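Gripper arm build, Veltside shared workshop

These are pictures from our arm build at Veltside, which started in April and is still going. The plan is an arm that can pick up and put down small household things on a bench without knocking them over. We call it Eno. The arm shares a corner of the workshop with the lathe, so everything has to pack away at the end of an evening.

Most of the evenings so far have gone on wiring and on the stand. The first stand flexed when the arm was fully stretched out, so we cut a new base plate and bolted it down with longer bolts. The cable run along the arm was redone as well. It used to catch at the elbow, and it now has a loop of slack there held by two clips.

The control program is called Prelura and runs on an old desktop under the bench. It keeps a log of every move, and the log now stands at 433 entries. A good share of those are us finding out where the arm can't reach. We have set the top speed to 30 per cent for ordinary work and only go to 100 for moves with nothing in the fingers.

The close-up is from the wrist camera. 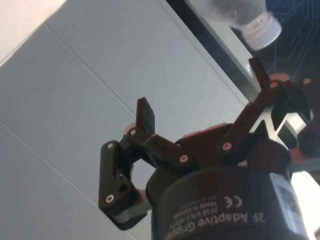

The 2F Adaptive Gripper with its fingers open. A bottle with a white ribbed cap is up above the right finger, neck down.

Why use a gripper with two fingers and not a suction cup?
Suction needs a smooth, flat patch to hold on to, and a lot of what we want to lift is round or ridged. It would also mean running an air line and a pump, which are noisy in a shared room.

Next on the list is a proper mount for the emergency stop, then a second light over the bench.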